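Chores, doors and tables: where household robots are up to

A gallery from the Clorkeck home and shop robotics pages

Every few months somebody announces that the robot housekeeper is nearly ready. We have been following the subject long enough to be careful with that word. The machines are better than they were, and a few can now get through a short list of jobs in a home they have never been in before. Most still can't, and the jobs that stop them are often not the ones people expect.

This page looks at two pieces of ordinary work, both in simulation. Most of the training and testing for home robots is now done there. A simulated flat can be reset in a moment, the furniture can be swapped, and a broken dish costs nothing. The catch is that a simulated door is lighter on surprises than a real one. It doesn't swell in humid weather and it has no draught behind it.

Doors first

Ask people what they would want a robot to do and they say laundry, dishes, the bathroom. Few of them mention doors. But a machine that can't get from the hallway to the bedroom isn't going to bring the laundry back from anywhere, and the same goes for a stockroom or a staff kitchen.

A door asks for several things at once. The robot has to find the handle, which is small and often close to the colour of what is around it. It has to bring the gripper in at an angle that lets it hold on. Then it has to move its base and its arm together, because the handle travels in an arc and a robot that only pulls straight will either lose its grip or fight the hinge. After that it has to fit through the opening with both arms and whatever it is carrying. 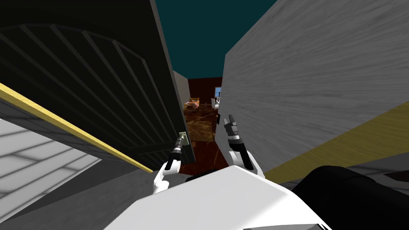
Width is the part we hear about most from people who work with these systems. A two-armed robot on a wheeled base takes up a fair bit of room, and many interior doorways in older houses are around 680 millimetres clear. A person carrying a basket turns sideways without thinking. A wide base can't, so the arms have to be tucked in and the approach has to be close to square. If the robot starts a little off line it has to back out and try again, and backing out is slow.

There is also the question of what to do with the second arm. One school of thought says to park it out of the way. The other says to use it, by holding the door open with one hand while the first lets go of the handle. The second method is closer to what people do, and it handles doors that swing shut by themselves. It also gives the robot one more thing to bump.

Our own view is that doors are close to solved for lever handles in good light and a long way off for everything else. Round knobs are still hard for a two-fingered gripper. Sliding doors with a recessed pull are worse. Shop doors with a heavy closer are a problem of plain strength, and a light home robot may not be able to hold one open at all.

Tables, benches and counters

The second kind of work is what happens once the robot has arrived. Clearing a table, wiping a bench, putting stock back on a counter: all of these start with getting the gripper over a flat surface at a sensible height and angle. Go too high and it closes on air. Go too low and it presses into the top, which in a real house means a scratch and in a shop means a complaint. 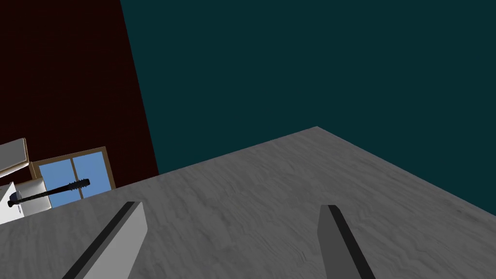 Open gripper fingers over a grey tabletop in the simulated room.

Flat fingers suit boxes, books and tins. They do less well with a fork lying on a smooth top, a wet cloth or a single sheet of paper. People slide a thin object to the edge of the table and pinch it there. Some robots have now been taught the same trick, and it works when the edge is free of clutter and the robot knows where the edge is. Patterned stone tops can make that harder for a camera, as the streaks can be mistaken for an edge or a shadow.

Wiping is further along than picking up. It needs steady pressure and full coverage, and machines are good at both. Picking up what was on the table beforehand is still the slow part, and a robot that wipes around a mug has only done half the job.

So, can they do it yet?

For a single chore in a known room, sometimes. For a run of chores in a strange house, rarely. We keep a simple list for our own use, named Durnia after the street our office is on. It has 21 everyday jobs on it, from opening an inside door to restocking a low shelf. By our reading of published demonstrations, 13 of them have been shown working from start to finish without a person stepping in. Only seven have been shown in more than one building, and those are the ones we would call ready for a careful trial.

Shop-floor work looks better than housework on that list. Shelves are a set height, aisles are wide and the same goods turn up each day. Homes change by the hour. A chair gets left out, a bag is dropped inside the door, and the robot has to work out whether to move it or go around.

Speed is the other thing to watch for in any demonstration. Check whether the footage has been sped up. A table that takes a person two minutes can take a robot a good part of an hour, and whether that matters depends on whether you are waiting for the table.

The list is next due for review in February. Readers who have run a trial at home or in a shop are welcome to send us their results, including the jobs that failed.

More galleries: Floors and stairs | Kitchens | Stockrooms | Laundry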